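Home | News | Council | Schools | Sports | Classifieds | Subscribe

Sestden votes to keep its quiet hour, after a loud one

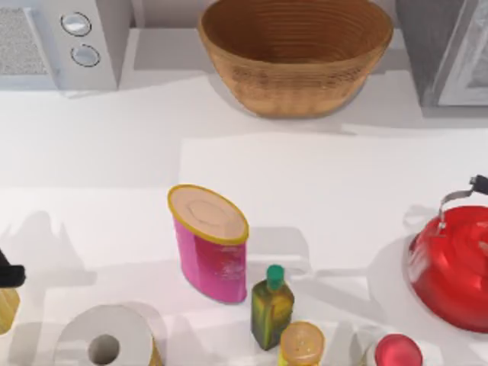 Apr 10, 2026
By Lukian Zinchenko

SESTDEN. The town board voted Thursday's leftovers off the agenda, apologized to the people who had come about the culvert, and then spent the whole evening on kitchen noise.

At issue was the shared kitchen at the Tawhiri Building on Mill Street, where 19 small food businesses rent counter time by the half day and where, since last fall, the hour before noon has been set aside as quiet. During that hour there is to be no blending, no grinding and no music with words in it. Chopping is allowed if it is "of a considerate nature," a phrase that got through two drafts and a lawyer.

The rule was meant as a kindness to the building's other tenants, among them a piano teacher, a tax preparer and a man who repairs clocks and would like to hear them. It was supposed to expire in May. The board voted 5 to 2 to make it permanent, with one change: the quiet hour will now last 45 minutes.

It will still be called the quiet hour. A motion to rename it failed.

Mereana Hapeta, who makes pickles and relishes under the name Kusis, spoke for the cooks. She had brought a petition with 352 signatures, a strong showing in a town where the last school budget drew fewer voters than that. Several of the signers, the clerk noted, live in another county. Hapeta said they also eat relish.

"I have nothing against quiet," she told the board. "I have quiet at home. I pay rent on the kitchen so I can run a food processor."

She said the present schedule costs her most of a morning, as cabbage that is half shredded at 11 is still half shredded at noon and has started to form opinions. Board members asked if she could begin earlier. She said she could, and that the bakers who have the room until 9 would be interested to hear it.

The bakers, seated in the second row, indicated that they would.

Speaking for the other side, the piano teacher played the board a recording of a student recital held in the building last spring. The piece was a slow one. At the start of the second page a blender can be heard coming in, and it stays until the end. Two board members applauded, and there was some confusion over which performer they meant.

The clock repairman submitted his remarks in writing. They ran to nine pages and were entered into the record without being read aloud, for which the chair thanked him warmly.

Much of the discussion turned on a sound study the town ordered from Vollance, a consulting firm that placed meters in the hallway for a week in February. The study found that the loudest thing in the building was the hallway door. The second loudest was the hand dryer in the downstairs restroom. Kitchen equipment came in third, a little ahead of the piano.

The board received these findings politely. The chair said the door was a separate matter and would be taken up with the culvert.

One proposal that seemed to please both sides was to put soft panels on the shared wall. It fell apart when the price was read. A cheaper version, in which the piano teacher and the kitchen would swap floors, was popular until somebody asked how the piano would get upstairs, and then how the ovens would get down.

In the end the board settled on the shorter hour, to be enforced by a sign. The sign will be paid for out of the building fund and will state the hours in large type. Members spent a further stretch of the evening on whether "please" should appear on it once or twice. It will appear once, at the bottom.

There is no fine for breaking the rule. A first offense brings a reminder and a second brings a longer reminder. Renters who collect three in a season may be moved to the late slot, which starts at 8 p.m. and which Hapeta said she had been trying to get for a year.

The new hours take effect in May. The quiet period will run from 11:15 to noon on weekdays, except during tax season, when it will run from 11 and the tax preparer has asked that people also go easy on the stairs.

The culvert has been moved to the next meeting. Residents who plan to speak about it are asked to sign up at the town office before then, and to use the side entrance, as the hallway door has been taped open for the time being.

We use cookies to remember your settings and count visits. Accept | Manage choices

Contact the newsroom | Corrections | © 2026 All rights reserved | Back to top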